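Put the Baskets in the Budget

By Hok-lam Kwok

Every plan for a sorting robot that crosses my desk has the arm on page one. The arm has a price, a payload and a delivery date. Then, somewhere near the back, there is a line called "miscellaneous" with a small number next to it. I think that line should be on page one too, and I think it should be bigger.

Last year the recycling depot at Gollport asked me to look over its plan for a two-arm sorting station. The arms were quoted by two suppliers, Cendier and Priklow, and the manager had spent weeks comparing them. Bins, labels, finger pads, cable covers and spare parts were down for $1370 in total. There was no money at all for the hours someone would spend setting out bottles and cans, trying a different bin, and setting them out again.

I went back through the time sheets from that project when it closed. We had logged 122 hours before the station ran a full shift. Only 17 of those went to installing the arms. Most of the rest went to containers, grips and the handling of crushed items, which behave nothing like the clean samples in a sales demo. A flattened bottle and a full-shape bottle are two different purchases as far as a gripper is concerned.

Suppliers will say this work is the customer's business. Fine, but then the customer should get a quote for it. Liu, the integrator on the Gollport job, now lists setup labor as its own item, and it came to 45 percent of the last proposal I saw from them. The depot manager thought that was high. I thought it was the first realistic number in the file.

My advice to a small depot is to buy late. Rent time on somebody else's station first, and take your own dirty material with you. Bring the people who will work beside it. Pay for a second round of bins before you pay for a faster arm. Ask what replacement finger pads cost and how long they take to arrive, and get the answer in writing.

And keep the test small. Three categories are plenty to show where the money is going to go.
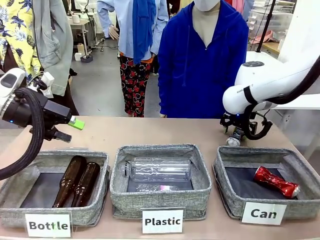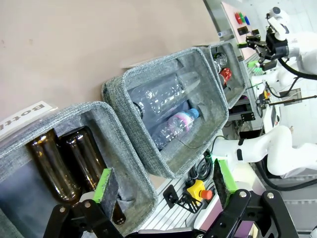

Sorting bottles, plastic and cans into fabric baskets with a two-arm station.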